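How a Counting Board Works

Feb 9, 2012
By Omid Mazandarani

Long before there were calculators, people still had to do big sums. Shopkeepers had to add up what they had sold. Tax collectors had to work out what everyone owed. Builders had to know how many bricks to order. Most of these people did not do their sums on paper. Paper was expensive or hard to get, and in many places the way people wrote numbers made sums very awkward.

Try it with Roman numerals and you will see the problem. The number 1777 is MDCCLXXVII. The number 408 is CDVIII. If you write one under the other, the letters do not line up in any useful way. You can't add the last column, because there are no columns.

So people wrote their numbers in one way and worked them out in another. To work them out they used a counting board.

What is a counting board?

A counting board is a flat surface with lines marked on it. You put small objects on the board and move them to do a sum. The objects are called counters. They could be pebbles, beans, or little disks of metal or bone. The Latin word for a small pebble is "calculus," and our words "calculate" and "calculator" come from it.

The board itself could be a slab of stone, a table with lines scratched or painted on it, or a cloth with lines sewn on. Some people just drew the lines in dust or sand. One very old board made of marble was found on the Greek island of Salamis. It is more than two thousand years old.

A counting board is a cousin of the abacus you may have seen with beads on rods. The beads on an abacus can't roll off and get lost, so it is easier to carry. On a counting board the counters are loose.

What the columns mean

Imagine a board with four columns. The column on the right is for ones. The next one to the left is for tens, then hundreds, then thousands.

A counter does not have a value of its own. Its value comes from the place where you put it. One counter in the ones column means 1. Pick up the same counter and put it in the hundreds column, and now it means 100.

Here is the number 3136 on the board:

Thousands: 3 counters
Hundreds: 1 counter
Tens: 3 counters
Ones: 6 counters

And here is 2000:

Thousands: 2 counters
Hundreds: none
Tens: none
Ones: none

Look at the second number again. When we write 2000 we need three zeros to push the 2 over to the right place. On the board you don't need a zero. You leave the column empty. People used boards like this for hundreds of years without having any sign for zero at all.

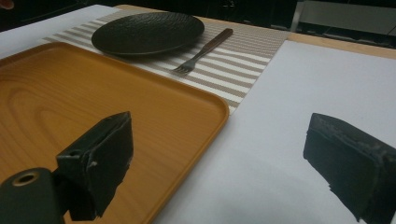 Adding

Let's add 1777 and 408. We can pretend we are keeping the books for two villages, Holto and Ernum. Holto has 1777 sacks of grain and Ernum has 408. How many do they have together?

First put 1777 on the board. That is 1 counter in the thousands, 7 in the hundreds, 7 in the tens and 7 in the ones.

Now put 408 on the board too, right on top of the first number. Add 4 counters to the hundreds and 8 counters to the ones. You don't add any to the tens.

The board now looks like this:

Thousands: 1
Hundreds: 11
Tens: 7
Ones: 15

In a way, you have finished. All the sacks are there. But the number is hard to read, so you have to tidy it up. The rule for tidying is that ten counters in one column can be swapped for one counter in the next column to the left.

Start with the ones. There are 15 counters. Take away 10 of them and put 1 counter in the tens. That leaves 5 in the ones and makes 8 in the tens.

The tens are fine, so leave them alone.

There are 11 counters in the hundreds. Take away 10 and put 1 in the thousands. That leaves 1 in the hundreds and makes 2 in the thousands.

Now read the board from left to right: 2, 1, 8, 5. The two villages have 2185 sacks.

You may have noticed that this is the same as "carrying" when you add on paper. On a board you can see what carrying is. You trade ten small things for one bigger thing, just like trading ten pennies for a dime.

Taking away

Subtracting works the other way around. Suppose the village of Lodhi has 2000 sacks and sells 408 of them.

Put 2 counters in the thousands column. You need to take 4 from the hundreds and 8 from the ones, but those columns are empty. You have to make change.

Take 1 counter off the thousands and put 10 in the hundreds.
Take 1 counter off the hundreds and put 10 in the tens.
Take 1 counter off the tens and put 10 in the ones.

The board now has 1 in the thousands, 9 in the hundreds, 9 in the tens and 10 in the ones. It is still 2000. It has only been broken into smaller pieces.

Now take 4 from the hundreds, which leaves 5. Take 8 from the ones, which leaves 2. The answer is 1592.

A lot of people find this sum hard on paper, where you cross out zeros and write tiny numbers above them. With counters it takes a bit longer, but you can check every step.

A shortcut with fives

It is slow to count out 7 or 8 counters, and it is easy to make a mistake. Most people can see at a glance that there are three or four counters in a group, but with seven they have to stop and count.

For this reason, many boards had an extra place for fives. Each column was split into two parts. A counter in the lower part was worth one. A counter in the upper part of the same column was worth five.

With this kind of board, 7 takes only three counters, 1 above and 2 below. The number 1777 takes 22 counters on a plain board, but on a board with fives it takes only 10.

You can find the same idea in Roman numerals, which have V for five, L for fifty and D for five hundred. It is also used in the Japanese abacus, which is called a soroban. Each rod has one bead on top worth five and four beads at the bottom worth one each.

Doubling

To double a number, put it on the board and then put the same number of counters down again in each column. If you start with 3136, you get 6 in the thousands, 2 in the hundreds, 6 in the tens and 12 in the ones. Swap 10 of the ones for a ten and you have 6272.

Doubling is very useful. If you double a number and then double it again, you have multiplied it by four. Do it once more and you have multiplied it by eight. People who worked with counting boards every day could get through quite large multiplications like this.

Why did people stop using them?

The numerals we use now, 0 to 9, came from India. They spread through the Arab world and then into Europe. With these numerals the columns are already there when you write the number down, so you can do the sum on paper and don't need a board.

The change was slow. For a long time some people in Europe used counters and others used pen and paper, and they argued over which was better. Paper had one big advantage. When a sum is finished on a board, you clear the counters away and the working is gone. On paper it stays, and someone else can look for the mistake.

Counting boards left some words behind. The "counter" in a store is named after the table where money was counted.

Try it yourself

You need a sheet of paper, a ruler, a pencil and 30 dried beans or buttons. Turn the paper sideways and draw three lines from top to bottom, so that you have four columns. Label them Thousands, Hundreds, Tens and Ones.

Start with these:

408 + 408
1777 + 2000
2000 - 1777
3136 - 408

If you run out of beans, tidy up the columns and you will get some back.

When you can do those, draw a line across the middle of the paper and use the top half for fives. Then make up a number system of your own. My students made one called Sturkix, where you swap six counters for one in place of ten, so the columns are ones, sixes, thirty-sixes and two hundred sixteens. Adding works in the same way as before, but you have to remember to swap at six.

Answers: 816, 3777, 223, 2728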